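3.2 Work at the shared desks

The second site differed from the packing hall described in 3.1 in that the automated work was done at ordinary office desks. Niltstead handles returned gifts and samples for a number of small shops. Before the change, a clerk collected each returned bag from the goods lift, carried it to a desk, checked the contents against a slip and typed the result into Clesirus, the firm's stock record. The arm, known on site by its project name Brolludier, took over the lifting and placing of bags. The checking and the typing stayed with the clerks.

We observed 70 handling tasks over the study period and interviewed 19 members of staff, all of whom had worked at the desks before the arm was brought in. The desks were not cleared or refitted for the trial. Management took the view that a system which needed an empty surface would be of little use to the firm, and the clerks were asked to leave their things where they normally kept them. The bags themselves vary in size, print and stiffness, and paper bags in particular do not hold their shape when gripped near the rim.

Figure 4 shows a desk of this kind. The main obstacles are the keyboard, the monitor and the loose cables, none of which appears in the task plan supplied by the contractor, Mendes.
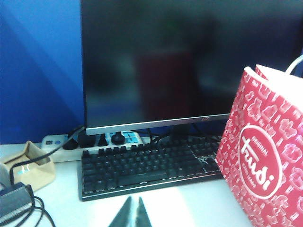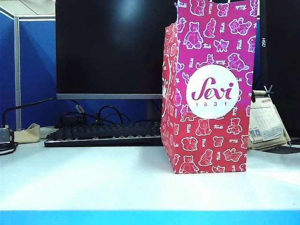

Figure 4. Bag handling at a clerk's desk. First view: from the wrist of the arm, with the fingertips in front of the keyboard and the "trudi" face of the bag to the right. Second view: from a fixed camera, with a bag standing on the desk and the right end of the keyboard behind it.

3.3 Changes in the clerks' work

The clerks reported less walking and less carrying. Most of them welcomed this, though several added that the walk to the lift had been their only regular break from the screen. The shift supervisor, Marcelino Furtado, had begun to schedule a short pause in mid-morning by the end of the trial. This pause was not part of the original plan and we treat it as an effect of the change.

A second effect concerns the use of desk space. A bag set down over one end of the keyboard has to be moved before the clerk can type in comfort. In the task log such a placement counts as complete, as the bag is upright and within the target area. For the clerk it is the start of a further small task, and one that the log does not record. Of the 20 placements discussed in detail with staff, 19 were logged as complete, yet in the interviews the clerks spoke of shifting bags by hand as a normal part of the job. We did not measure the time this took.

Over the trial the clerks also altered their habits to suit the arm. Some pushed the keyboard further to the left at the start of a shift. Others moved small items such as pouches and adapters to the far side of the desk, away from the approach path. One clerk described this as "tidying for it". These adjustments were made without instruction and were seldom mentioned to the supervisor - they came to light only when we asked each person to describe the first ten minutes of the day.

Cables remained a point of disagreement. The contractor asked for them to be fixed to the desk. The clerks objected that desks are shared between shifts and that chargers are plugged in and taken away several times a day. No rule was agreed during the trial. In practice the person at the desk judged whether the surface was fit for the arm to work on, and paused it when in doubt. This judgement is a new duty. It is absent from the job description and from the training notes issued in March, and views differed as to who would be held responsible if a cable were pulled loose.

We therefore separate two kinds of change in the analysis that follows: work removed by the arm, which the log captures fairly well, and work added around it, for which the interviews are our only source. Section 4 takes the second kind first.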